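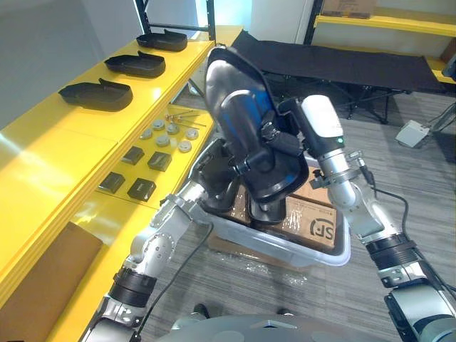

Posted by Neelam Dixit, Cladum Press Office | 31 December 2018

Home | News | Products | Careers | Contact

Cladum Teaches Two Arms to Unpack a Bin, One Patient Human at a Time

Cladum today announced that Nostier, its hand-guided teaching kit for two-armed robots, will ship to its first customers in January. Nostier lets a worker with no programming background show a robot a job by remote control. The worker moves a pair of handheld controllers, the arms follow, and the software keeps the recording.

The launch task is lifting a large, shoe-shaped plastic shell with both arms over a clear storage bin. A toddler can do something similar, though toddlers are hard to schedule. The shell is glossy and curved, and each arm has to respect what the other one is doing – a skill Cladum's own staff are still working on.

The company's operators have recorded 1423 demonstrations to date. A new operator trains for 2 days, then records up to 50 runs per shift, of which Cladum asks for 40 good ones. The other ten are filed under "character."

"People expect the robot to be the slow learner," said Neelam Dixit, head of demonstrations at Cladum. "I spent my first morning putting the left arm where I wanted the right one. The software recorded all of it very politely."

Nostier works with the company's Dilavum controllers, sold separately, as controllers are.

Comments (3)

packline_gus: Does it do lids? Our lids are the problem.

Marta R: Forty good ones in a shift is generous. I've met our night crew.

Nieto Support: Hi Gus, lids are on the list. So are bags.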